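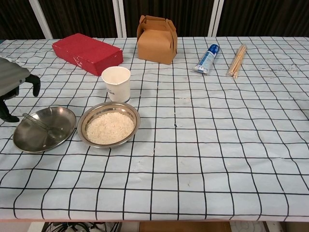
January, a little before supper

I meant to have the rice on by five and instead I have been sitting at the kitchen table with my diary, which Mother would have had something to say about. It's the black and white kind of cold outside, and I didn't feel like hurrying.

Lleucu telephoned this morning to say that she and Cledwyn would come after all, and could they bring Mwanaisha, who is back from Girnley until the end of the month. Of course they could! I was so pleased that I went straight to the cupboard and got out the steel things, the shallow plate and the bowl with the wide rim, and gave them both a good polish with the tea towel. I do love those two pieces. I filled the bowl with rice nearly up to the top and then stood there wondering whether it was enough for four, as I always do. Mwanaisha taught me years ago to allow 200 milliliters for 2 people and stop fretting, and I have never once managed the second part.

I put out the paper cup with the little spout as well, for the water. Lucienne laughs at me for keeping a paper cup, but it pours so nicely, and I've grown used to it. The spoon is in the plate, waiting.

The checked cloth needs a wash. I spread it out after lunch thinking it was perfectly all right, and then the light came around and showed me every smudge, plus the creases from being folded in the drawer since the holidays. Well, they are coming to see me and eat rice, and Cledwyn wouldn't notice if I served him on newspaper.

I left the red box on the table too. It's getting shabby, poor thing, with white showing through along the bottom and at the corner, but I've had it almost 31 years and it came with me from the old house on Prosser Street, and I want Mwanaisha to see it again. She used to ask to hold it on her lap when she was small.

I must get up now and rinse the rice. The onions aren't even peeled, and Lleucu is always early.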